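Break room dumplings: which pan, which spatula, and the bowl question

Kustivby Forum > Small Kitchens > Cooking away from home

cmansilla_2
I'm putting together a cooking corner in a room that was never a kitchen. One long table, a tabletop water dispenser with the blue jug, a door, a light switch. No sink. The plan is frozen dumplings for a few people at lunch. I have a shallow orange bowl and a light blue spatula so far and would like opinions before I buy anything else. 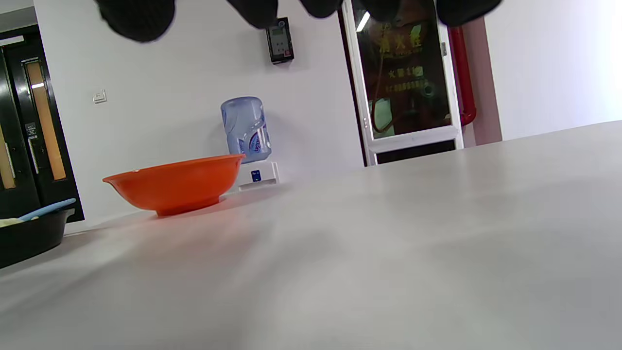
Last edited by cmansilla_2 on Wednesday, October 28, 2020

Mostly I want to know if the table is a decent place for this, and whether one bowl is enough.

potlid943
The table is fine. The dispenser is closer to the bowl than I would like. Move it to the far end so you aren't reaching past it with a hot pan.

Zolledero
Disagree with potlid. You need a splash of water for dumplings and you have no sink. Keep the dispenser where it is and move the cooking forward. What pan are you using?

cmansilla_2
Round black one, low sides, short flat tab on each side. It's a Dimitriou, and I've had it for years. My complaint is that the tabs are short and I never know where to hold it when I'm turning things.

Milovan Yordanov
Hold the left rim with your left hand, glove on, and turn with the right. Get the round head of the spatula flat on the dumpling before you try to move it. People poke at them from the side and tear the pleats. Three in the pan is comfortable. Finished ones go in the bowl, and the bowl goes to the right of the pan, slightly back, so your arm doesn't cross over. 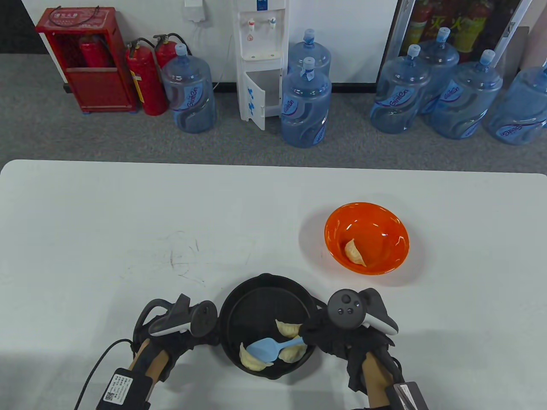

Getting everything out of the bowl

potlid943
Separate question for Milovan. I make a thick mashed filling and half of it stays on the wall of the bowl. I use a spoon. Is the spatula worth it?

Milovan Yordanov
Yes. Tip the bowl on its side, keep a fingertip on the rim, and run the blade along the inner wall. You will still have a streak left after the first pass. Go again.

Zolledero
I wouldn't tip it. Leave the bowl flat and turn it as you scrape. Tipping is how filling ends up over the rim and on the table.

cmansilla_2
I tip mine. Some does go over the edge, and I wipe the table after. My only rule is that the bowl gets a clear space, and I break that one too - there's usually a bottle lying next to it.
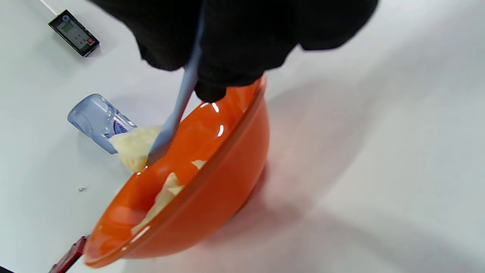
Reading time for this thread: 2 minutes

Zolledero
That is my point about the rim. Also, stand the bottle up.

potlid943
Tried it both ways tonight. Tipped was faster. Flat was cleaner. I'm keeping the spoon for small batches.

cmansilla_2
Thanks, all. I'm leaving the dispenser where it is for now and getting a second bowl, so that filling and cooked dumplings don't share one. I'll post again in November once the shelf is up.
Constanza Mansilla

Milovan Yordanov
Get a deeper one this time.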